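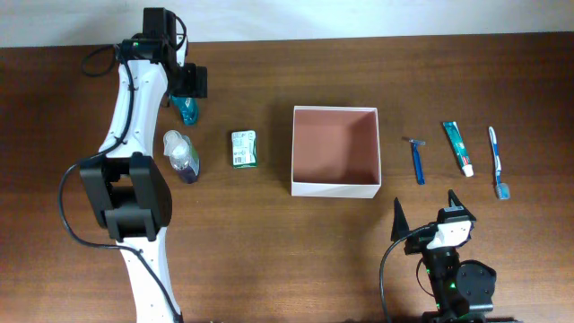
*Toiletry kit, box and contents on the packing table.*

**Ticket:** 155
**Opened:** January 6, 2022
**Queue:** Packing, guest kits
**Site:** Balstead
**Priority:** Normal (submitter asked for Urgent; see below)
**Status:** Reopened, then closed, then reopened

**Problem as reported**

Guest kits for the Troruston rental units won't close. Lid bulges on one side. Submitter writes that "the box has shrunk." Submitter would also like to know whether boxes can shrink.

**First response**

Boxes of this kind do not shrink. Please confirm which box you are using. Dritau supplies two that look identical until you try to put something in them. The old one is 110 mm deep and the new one is shallower, by an amount the Dritau catalog describes as "slim."

**Reply from site**

Slim. All of them are slim. We have 42 left and would prefer not to send them back, as the last return took until June.

**Troubleshooting, in the order tried**

1. Laid every bottle flat. Lid closes. Pump bottle does not care for this and gets its nozzle wedged in the corner, where one good bump will press it. Rejected.
2. Took the pump bottle out. Lid closes beautifully. Troruston says the pump bottle is in the contract. Rejected, with regret.
3. Turned the box around. No change. Not sure what we expected.
4. Put the soap in first, flat, label up, and built everything else on top of it. This gave us a nice level floor on one side and a slope on the other. Everything slid downhill.
5. Started with the tall stuff instead. One blue bottle upright in the box, soap left out on the table until the end.

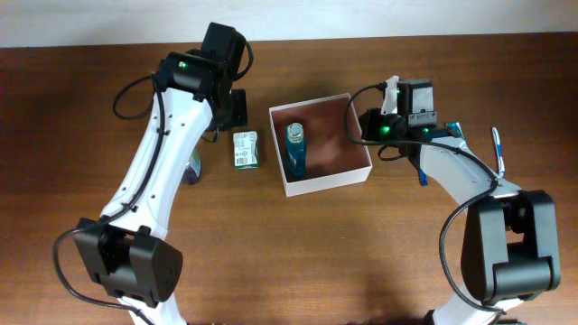

Step 5 is at least informative. Once a bottle is standing up you can start to judge its height against the walls, and from there it's a short walk to the conclusion that no clever arrangement is going to fix the height. Standing bottles and a flat lid are not going to happen in the slim box. We spent most of a morning proving this -- the ruler was in the drawer the whole time.

**Workaround**

Ship with the lid off. Stand the bottles, tuck the soap down the side last, and put the whole box in a clear bag with a twist tie. Awasthi uses the same bags for their gift sets and gave us a roll. It looks intentional if you don't stare.

Packing time is about 8 minutes a kit while people learn it. Should come down.

**Open items**

- Dritau to quote on the deep box again. They have asked us for the part number. It's their part.
- Pack sheet still says "close lid firmly." Needs editing before somebody does.
- Shelf label at Balstead reads BOX, WHITE. Please add a depth.

**Note on reopening**

Closed in error when the workaround was posted. Reopened by site with the comment "lid still doesn't close," and, well, no, it doesn't. Leaving this open until the deep boxes arrive.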